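A February Morning at the Fulwood Open Day

I had been meaning to go to the Fulwood open day for years, and every February something came up. A cold, a leaking gutter, my sister's birthday. This time I put it on the calendar in ink and drove out early, and I'm so glad I did, even though I got lost twice and arrived with my coffee all down my sleeve.

Fulwood, if you don't know it, is a citrus grove and packing house that has been in the same valley for 50 years. They have 3000 trees these days, mostly navels and blood oranges, with a few rows of odder things up the hill that Horácio Seixas planted when he took over the place and still fusses over. He met us at the gate in a huge straw hat and walked us up before the sun was properly over the ridge. The grass was soaking and so were my shoes, but oh, the smell up there! I could have stood between those rows until lunch.

We started in the old part, where the trunks are as thick as my waist and the bark is silvery. Horácio showed us how to clip a fruit so the little green button stays on, and then let everyone have a try. I was slow and very proud of my five oranges. A retired couple behind me filled a whole bag and were too polite to say anything about it.
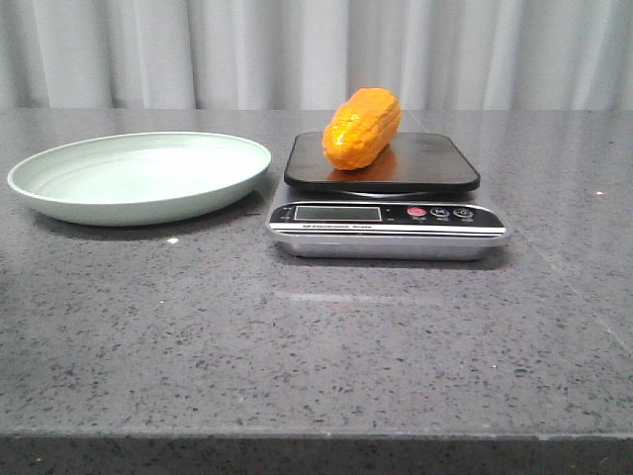
Tasting came next, and Edith Tamayo ran it like somebody's favorite aunt. She had us try the same variety from the bottom of the hill and from the top, and I would have sworn they were different fruit. The low ones were softer and sweeter, the high ones had a real bite. She is particular about what you taste from, too, and likes a shallow plate in a quiet color, pale green like the one in the photo, so that your eye isn't pulled away from the fruit. I've been eating oranges over the sink my whole life, so this was news to me. The blood oranges were my favorite by a mile – almost like raspberries at the end.

After that we went down to the packing house, a long tin-roofed building that is a lot louder than it looks. The fruit gets washed, brushed, dried and sent along a belt where the sorters pull out anything soft or scarred. Sadao Kuroda, who has worked the line for years, let us stand right beside him and talked the whole time without once looking up from the belt. On a good day they send out 2000 boxes. The scarred ones aren't wasted, he told us, they go for juice and marmalade. 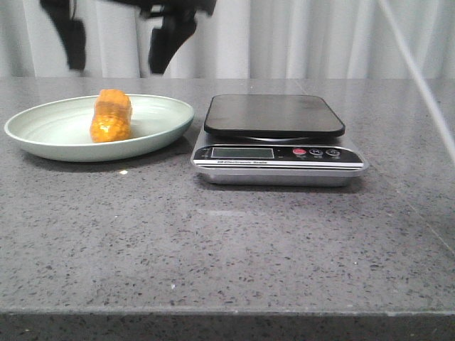
I asked him whether the ugly ones taste any different and he just handed me one. It had a brown patch from rubbing on a branch and it was delicious, so now I look for those on purpose.

Lunch was under the walnut trees, soup and bread and a sticky orange cake that ran out before the back of the line got there (go early!). The little shop takes cards but the juice stand doesn't, so bring some cash. Parking is on the field by the lower gate, and it was muddy enough that I was glad of a push getting out. Wear boots, bring a bag for your fruit, and if Horácio offers to show you the kumquats, say yes. They're at the very top, past the water tank, and the path is steep.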